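Sadbridge Evening Program in Food and Table Display
Handout 4: Small Gourds and Pumpkins as Tabletop Material

Read before the October practical. Bring this handout, a soft pencil and a cloth tape measure.

1. Scope

The unit covers miniature ornamental pumpkins used on a table, alone or with a plate. Carving pumpkins are covered in Handout 6. Dried bottle gourds are not part of the course.

2. Terms

Rib: the raised segment running from stem to blossom end.
Groove: the channel between two ribs. In striped types the groove often carries the paler color, but some fruit reverse this.
Shoulder: the upper curve where the ribs turn in toward the stem.
Seat: the part of the base that touches the table. A fruit with a poor seat rocks or leans.
Face: the side judged best for viewing. Mark it lightly in pencil on the underside, where it will not show.

3. Selection

Most miniature pumpkins sold for display are squat, meaning wider than they are tall. The ratio matters more than the absolute size. A squat fruit sits low and leaves the sight line across the table clear. A tall fruit beside a plate reads as an obstacle.

Check the seat first, on a hard level surface. Turn the fruit through a full circle and note any position where it rocks. Then check the shoulder for soft spots by pressing with the thumb. Reject fruit with a wet stem or a broken one; the stem scar is where rot usually starts. Surface scars that have healed dry and corky are acceptable if they can be turned away from the face.

Striped fruit should be chosen together, under the same light. Two that match in daylight can differ under warm bulbs, mainly in the cream.

4. Cleaning and storage

Wipe with a damp cloth and dry at once. Do not soak. Do not oil fruit that will stand on an unsealed surface, as the oil migrates and leaves a ring. Store in a single layer with air between pieces, at 50 to 57 degrees Fahrenheit if the room allows it. Ordinary room temperature shortens display life but does no immediate harm. Do not refrigerate.

Fruit that has been on a dining table during a meal should be wiped again before it goes back on the rack. Wax drips come off with a plastic scraper. Metal edges break the skin.

5. The plate

The plate is the fixed element of the layout. It is set first, and the fruit is adjusted to it. The rim decides how much bare table is needed: a flared rim throws a shadow past its own edge, and fruit placed in that shadow looks dirty at the base.

Color. Orange is strong and will dominate almost any plate. A saturated plate competes with it. White disappears on a white table. Muted cool colors (gray-blue, gray-green, grayish purple) hold their edge against both the fruit and the surface. The Ikico and Vikunen plates in the equipment cupboard are sorted by rim type, and should be returned that way.

Finish. A slightly reflective interior picks up a highlight along the rim. Set the overhead lamp before judging the layout, then leave it alone.

6. The flanked layout

The basic arrangement is one empty plate with one pumpkin to either side. The intervals are measured from the rim to the widest rib, and not to the stem, which is seldom central. Bare table must remain visible in both intervals. If the fruit differ in size, equal intervals will look unequal, and the larger one is moved outward until the weight settles. Check from the seated position, eyes level with a diner's.

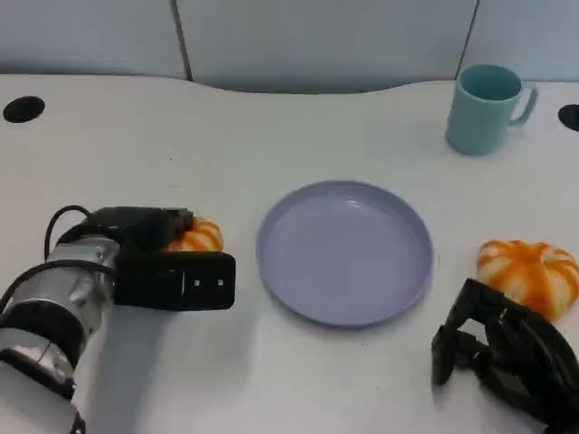

Bayu Saragih: I would question the rule on intervals. With striped fruit the eye goes to the stripes before it reaches the outline, so I measure from the nearest strong orange rib, even when that isn't the widest one. On a white table the difference is easy to see.

The point is accepted for strongly striped types and may be used in the practical, provided the method is stated on the worksheet. For plain orange or white fruit, measure from the widest rib as given.

7. Common faults

Fruit touching the rim. The plate then reads as a tray for the pumpkin.
Faces turned inward on both sides. Turn each one slightly toward the diner.
Filling the plate to correct a weak layout. Correct the intervals with the plate empty, then add food or a napkin.
Leaning fruit propped with folded paper — use display wax, or choose another fruit.

8. Practical

Work in pairs. Each pair sets 2 layouts with the same plate and different fruit, and records the left and right intervals for each. Sketch the plan view only. Suryani Lau will collect worksheets at 4 p.m.; unfinished sheets are marked as they stand. Wipe down tables before leaving and put rejected fruit in the compost bin by the side door.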